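Toy drive for Brunside families passes 2,517 plush pieces
3/24/21
By Wanda Calloway

I went over to Illmont to see how the spring plush toy drive is coming along, and wow, this town has a lot of stuffed fruit. The total stood at 2,517 when I left, up from 1,340 last August, and people were still ringing the bell with grocery bags in their arms!

Dorothy Marsden has been running the sorting out of her own house (the dining room filled up first, then the hall, and now the spare bedroom). She sets the toys out by theme, one white plastic basket per family, and the food ones are what everybody fights over. I'm including myself in that. I picked up an avocado and didn't want to put it down.

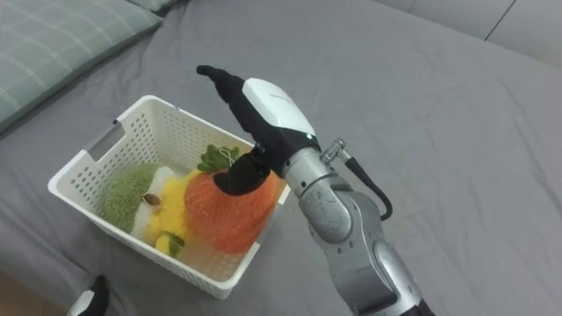
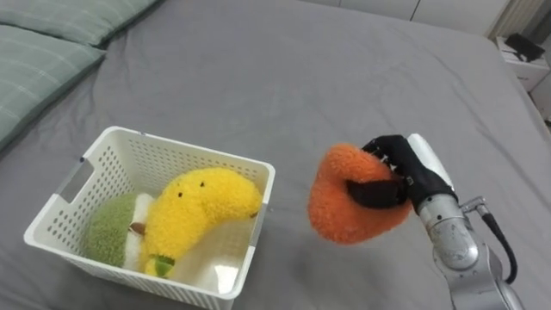

Plush toys in a white basket on the spare bed at Dorothy Marsden's house in Illmont.

Every basket gets checked for loose seams and anything small that a toddler could pull off, so a few toys go into a sewing pile before they go anywhere else. Inna Tkachenko handles the sewing, mostly in the evenings, and told me she could use more green thread. Leaves come off a lot, apparently.

Deliveries to Brunside start next week and should take 2 trips in Emiliano Carrillo's van. If you still have something soft and clean at home, you can leave it on the Marsden porch any time before 6 in the evening. No batteries, please, and nothing that sings. Empty baskets are welcome too, as long as they have handles.

Comments

Bello Idahosa: My daughter has a plush banana just like that one and it has been through the washer more times than I have. Dropping off a bag tonight.

Rosie K.: Do you take blankets or only toys?

Wanda Calloway: Only toys this time, Rosie, but Dorothy says ask again in August!

garden_pat: I have green thread, tons of it. Will leave it on the porch.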